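1/ So I finally read the whole Graltby ceasefire text, all 68 pages of it, and wow, the border section is thin!

2/ Both sides swap prisoners first (363 from one, 359 from the other), then talks on the river crossings start in July. No word on who runs them until then.

3/ Haiyan Shao's interview with the mayor is worth your time. He sounds tired, and he still won't say if he'll sign. 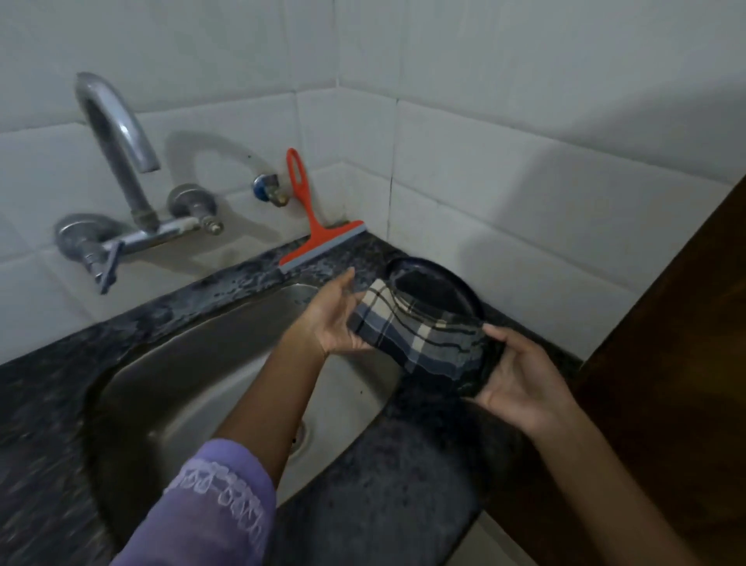 4/ More tonight once the kids are down.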